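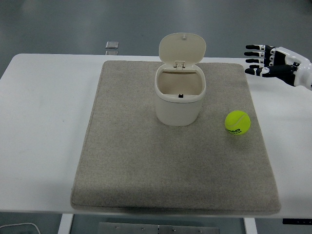
Filed under: Everyday Things > Kids' Corner

Why Is Felt Fuzzy?

Felt is a kind of cloth, but most felt is not woven or knitted. It is made of fibers tangled together in every direction.

Wool works well for this. Each wool hair has tiny scales on it. When wool gets wet and is rubbed and squeezed, the scales catch on each other and the hairs lock into a flat sheet. A thick gray mat can be made this way.

A tennis ball has a fuzzy coat too. Inside is a hollow rubber ball. Two pieces of cloth shaped like a figure 8 are glued around it, and the curving white line is where they meet.

The fuzz slows the ball as it flies through the air. It also helps the strings of the racket grip it.

Plastic is different. A small bin with a smooth lid has no loose fibers. Rub your finger on a bin, then on a ball. Which one feels rough?

Last updated: March

Comments (3)

Isunum: We used this for our class of 15. They all wanted to cut a ball open.

lakon_3122: does felt shrink in the wash

Traredell: Wool felt can. We found out with a hat.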